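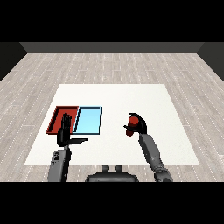 Figure 1. Simulated workspace with two trays and a small red cylindrical object held in one hand.

Opening Prayers at Town Council Meetings in Drullemier
Project report, Local Government and Public Life
Carter Landry, Houda Hamdy, Montserrat Ponce
Advisor: Meriem Morsy

1. Background

The Drullemier town council opens each regular meeting with an invocation. The council president invites a speaker, the speaker talks for a few minutes, and the roll is called. The practice is older than the current town charter and is not mentioned in it.

Last spring the council discussed replacing the invocation with a moment of silence. The motion was tabled. We attended that meeting for class and noticed that people on both sides made claims about what the invocations usually say. One resident said they were always about unity. Another said they had turned into political speeches. We decided to check.

2. Questions

We wanted to know who gives the invocations, what topics they mention, and what residents think of them. We did not try to decide whether the practice is legal. Court rulings on legislative prayer are a separate subject and Ms. Morsy advised us to leave them out.

3. Method

The town clerk's office keeps audio of regular meetings. We used the recordings of 14 meetings and typed out each invocation in full. Two of us coded every transcript separately, using a list of topics agreed on in advance: thanks, guidance for officials, national events, local events, named policies, and calls for unity. When the two codings differed, the third person listened to the audio and made the decision.

For the survey we mailed 600 cards to addresses in the Flollari and Benjelloun neighborhoods. The card had four questions and a space for comments. We left more cards at the Drilard branch library but did not include those in the results, as we had no way of knowing who picked them up.

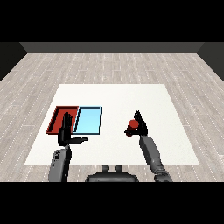

Figure 2. Humanoid robot arms over a white work surface, simulated room.

4. Results

Guidance for officials came up in every invocation. Calls for unity were the next most common topic, and most of these were general. Speakers asked that members listen to each other or work in good faith. National events were mentioned less often than we expected. Only 2 invocations named a policy that was on the agenda that night, and both concerned the shelter budget.

The longest invocation ran to 1,061 words. It was given in December and included a reading. The shortest was a single sentence.

Most speakers were clergy from churches inside the town limits. The council has no written rule for choosing them. Eoin Ó Dubhghaill, who schedules the speakers, told us he works from a phone list he inherited and adds anyone who asks.

Survey replies leaned toward keeping the invocation, but many people who wanted to keep it also wanted a wider range of speakers. Several comments said the writer had never been to a meeting.

5. Limits

Our topic list was broad, and "unity" was hard to code. A speaker who asks for calm after an argument over parking is doing something different from one who is talking about the country, and our list puts them together. The survey covered two neighborhoods and went out in English only. Recordings with damaged audio were skipped.

6. Recommendations

We suggest that the council write down how speakers are chosen and post the schedule with the agenda. A time limit would also help. We gave a copy of this report to the clerk, along with the transcripts.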